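Subject: Re: [demos] Chair levers, how many more before we retrain?
Date: Aug 27, 2023
List: Stenmont demonstrations list 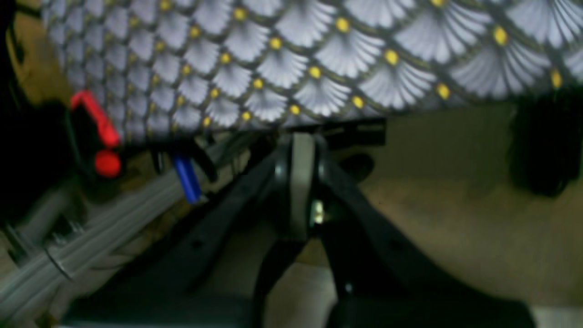
Replying to the whole list as two sites have now asked me the same thing off it.

> We have finished the office chair set at Sukley, apart from the ones we
> threw out. Before we book the arm for another week, can someone say
> whether you want more of the same or something different? The reach
> under the seat is slow to teach and the operators are getting bored of
> it. Also, do we keep the ones where the gripper touches the base on the
> way in? The notes from July say no contact, but if we stick to that we
> lose a lot of otherwise good runs.

Different, please. We have 1,996 usable runs across all sites, and most of them start with the arm in nearly the same place and the chair facing nearly the same way. The model has learned that start very well. Turn the chair a quarter of the way round and it goes for the centre column and stops there.

What I would like from Sukley is 200 more runs on the chairs you already have. Don't buy any. Between runs, turn the seat and the base separately, so that the legs are not always in the same position under the lever. If a leg ends up in the way of the easy approach, leave it there and let the operator find another route. Those are the runs we are short of.

Please keep the patterned seats in. Someone at Skuvent asked whether to cover them with a plain cloth, because the wrist view fills up with pattern when the arm goes in low. I would not. When we trained on plain seats only, the policy did badly on anything with a print on it, and people do buy chairs with a print on them. The same goes for coloured levers. A red one is easy to pick out against a dark underside, so mix those with black ones in the same session. Otherwise we are teaching it to look for red.

On contact: the July notes were too strict and I have changed them. A light brush against the base or the underside of the seat is fine as long as the chair doesn't roll. If it rolls, stop the run and mark it "moved". Don't delete it. We can still use the first part, up to the touch. Anything where the operator lets go of the controls halfway should be marked "abandoned", and again kept.

Labels. Panicker now takes 4 outcomes: done, missed, moved, abandoned. The old "partial" is gone and the upload will reject it. If you have runs sitting on a local disk with that label, send me the list and I will sort them out at this end.

Two smaller things. Start recording before the arm leaves its rest position and stop after it is clear of the chair. Quite a few Skuvent runs begin with the gripper already under the seat, and there is nothing in them to learn the approach from. And please swap operators every 2 hours. The late runs in a long session are noticeably more alike than the early ones, and I'd take fewer that vary over a full sheet that doesn't.

For the question about booking: yes, book the arm for the week. If you get through the chairs early, carry on with the stools, same labels, in a separate folder.

I'll put the revised notes in the usual place on the Stenmont server tonight. Shout on the list if the upload gives you trouble.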